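Doing the front pads on the old wagon

I put off the front brakes on the wagon for most of the spring. The squeal started in March, only when backing out of the driveway, and by June I could hear it at every stop sign between here and work. Meriem said she could tell I was home before I turned onto the street. So in July I took a morning and did them.

The car has a little over 99,000 miles on it and this was its second set of front pads that I know of. The first set went on before I bought it. Raed Chamoun, who sold me the car, kept the receipts in a folder in the glove box, and the pads on the list were from Plultton. I ordered the same ones again. The set was 50 dollars with the hardware clips included, and it came in two days.

I started at seven to get ahead of the heat. Loosened the lug nuts with the wheels still on the ground, jacked up the driver's side, put the stand under it, and took the wheel off. The lower caliper bolt came out with no trouble. The upper one did not want to move at all. I sprayed it, had coffee, sprayed it again, and finally got it with the long breaker bar I borrowed from Essam two years ago and should give back.

After that the caliper swung up and the old pads came out with a tap from a screwdriver handle. The inner one was down close to the backing plate. The outer one had more left on it than I expected, and that usually points to slide pins that aren't moving the way they should. I pulled both pins, and the bottom one was dry and had a brown ring on it. I cleaned it and put new grease on it. 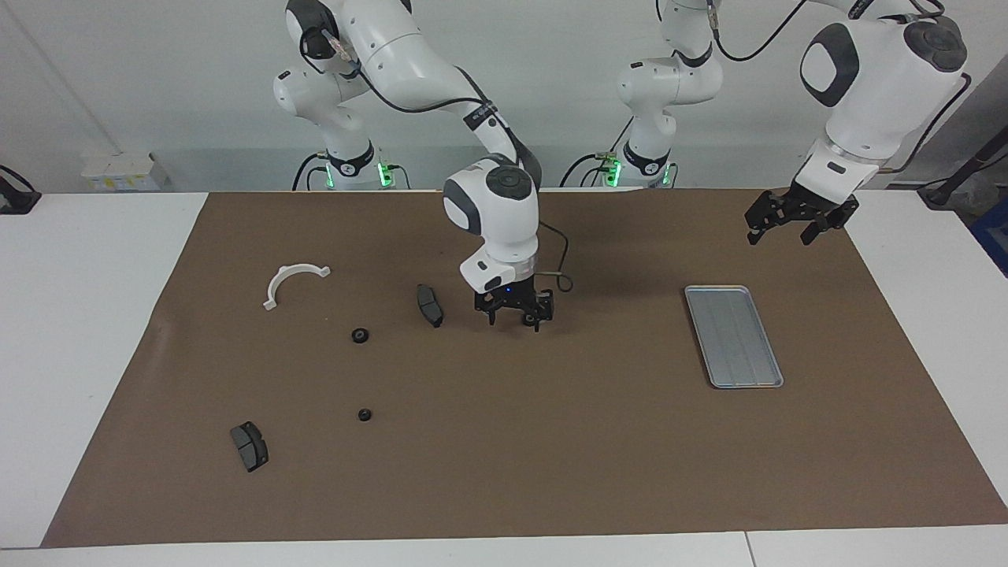
Brake parts are filthy, and I have ruined enough surfaces to have a habit about it now. Before anything gets set down, brown paper goes over the table, and it doesn't need to be neat. Wrinkles and a ragged edge don't matter as long as most of the top is covered. I like a pad lying flat with some room around it, so I can see the friction block and the metal backing plate together. A dark gray pad on brown paper is easy to look over, much easier than on a black rubber mat or a garage floor. I used to lay things out on newspaper, but the print rubs off and small clips disappear against it.

With new pads I check that the ears on the backing plate slide in the bracket before I put any grease on. Mine were tight on one side, so I took a file to the rust under the clip until they moved by hand. That was around 20 minutes of filing for a job that takes one line in the manual. The passenger side was cleaner and went faster.

Pushing the piston back was easy with a C-clamp and one of the old pads. I kept an eye on the fluid reservoir while I did it. It was near the top already, so I drew a little out with a turkey baster that will never go back in the kitchen.

Everything went back together by lunch. I pumped the pedal until it was firm, then checked the fluid again and torqued the wheels. For bedding them in I went out to the road behind the Pravier warehouse, where there is hardly any traffic, and did 5 slowdowns from moderate speed with some driving in between to let things cool.

The squeal is gone. There was a faint smell for the first day and now there isn't. The rear brakes still have plenty of life in them, so I'm leaving those for next year. I do need to order a new rubber boot for that bottom slide pin, as the old one has a small crack in it, and I still have Essam's breaker bar.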